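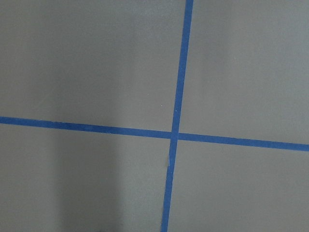 Attachment 1: tape cross on the gray top, crossing point

Ticket 549: Center mark on shared worktable, layout keeps coming out crooked
Category: Workshop Help > Tables & Surfaces
Status: Solved
Opened by: Conceição Salgado
Table: Josetti, gray top

First message, 9:40
Hi all! I love this table, so please don't read this as a complaint. I'm cutting quilt backing panels for the Kanaujia order and using the blue tape cross as my center point. Every panel I lay out from it ends up skewed. I line the fold up with one strip, square the short edge to the other, and by the far end of a 60 inch panel I'm off by a good finger's width. Same thing on three panels now. Is it me or the tape?

Reply from Bultineo desk, 10:15
Hi Conceição, great question! It's the tape. The two strips aren't quite at a right angle, and you can see a tilt in both. A cross like that is fine for "put the middle of the thing here" but it won't hold up as a square over a long run. Could you try this before you cut any more?

1. Put a big carpenter's square in one corner of the crossing and see which way it opens up.
2. Measure from the table edge to the long strip at both ends and write the numbers down.
3. Leave the tape where it is for now.

Update, 11:05
Did it! The square shows a gap right away, so that explains a lot. Edge to strip is 2 inches different from one end to the other. I had been trusting that line completely, ha. Also my ruler is fine, I checked it against the one in the Sistitz cupboard.

Reply from Bultineo desk, 11:20
Perfect, that's all we needed. Please peel both strips, slowly and low to the surface, and wipe the top down. Then snap two chalk lines, the first measured off the table edge, the second set with the square, and lay new tape along them. Press down from the middle outward. Use one edge of each strip as your line, always the same edge, and put a pencil arrow on the tape so the next person knows which.

Update, 2:30
Oh this is so much better!! New cross is down, the square sits tight in all the corners, and panel four came out dead straight over the whole 60 inches. I drew the arrows too. Going back to recut the first three, there's enough spare on them.

Could we get a second roll of the blue tape for the drawer? I used up most of this one.

Reply from Bultineo desk, 2:45
Roll is on the June order. Closing this one, happy quilting!

Tags: worktable, blue tape, layout, squaring up
4 comments | 2 people found this helpful | Share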